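6/15/22

## Working group issues draft practice note on hand-held gripper recording

A working group led by Vondmont has released a draft practice note covering manual demonstration stations, the benches where an operator handles parts with hand-held grippers so that the motions can later be used to program automated equipment. The draft runs to 19 pages and is open for comment through the end of July.

The note applies to stations using one or two hand-held grippers on soft goods such as straps, webbing and cut fabric. It doesn't apply to fixed robot cells, which most sites already cover under their machine safety procedures. Ekton and Brodateo contributed text on fixtures and operator workload. Makris supplied the inspection forms in the annex.

Section 2 deals with finger pads and the work surface. Pads are to be inspected before each shift for lifting edges, glazing and loose fasteners, and replaced in pairs. Padded or foam surfaces are permitted. Marks and scuffs on the surface are acceptable as long as they don't interfere with part detection, and the surface is to be replaced when they do. Parts waiting to be handled should lie flat and outside the opening path of the fingers.
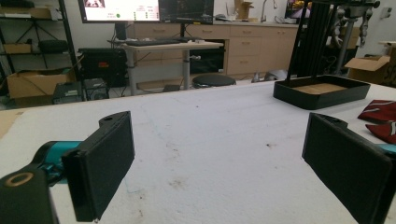 Panagiotis Tzanetos objected in written comments to the pair replacement rule, arguing that wear is seldom equal on both sides and that a measured thickness limit would waste fewer pads. He also asked that the inspection interval be tied to cycles instead of shifts. The group has logged both points and will answer them in the next revision.

Section 3 sets limits on operator time. Continuous two-handed recording is capped at 40 minutes, followed by a break of at least 8 minutes away from the station. An earlier text allowed a full hour. The shorter limit was adopted after contributors reported that grip corrections became more frequent late in a session, which lowered the share of usable recordings.

Cable routing is treated in Section 4. Where a gripper is wired, the cable must leave the hand toward the forearm or the operator's side of the bench, with enough slack for full reach. Cables may not pass between the fingers and the part. Tracking markers must be checked for visibility in the working posture, with both grippers raised, and the check repeated after any change to the mounting plates.
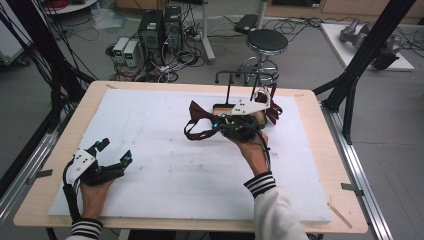

*Two-handed handling of a fabric strap with hand-held grippers.*

Section 5 covers records. Each session file must carry the pad change date, the surface type, the part number and an operator code. Names are not to be stored with motion data. Failed attempts are to be kept and labeled, and a batch can't be released for programming use until around 100 attempts have been reviewed by a second person.

Compliance is voluntary. Comments must cite the section and line number and include proposed replacement wording. A revised draft will follow once the comments have been processed.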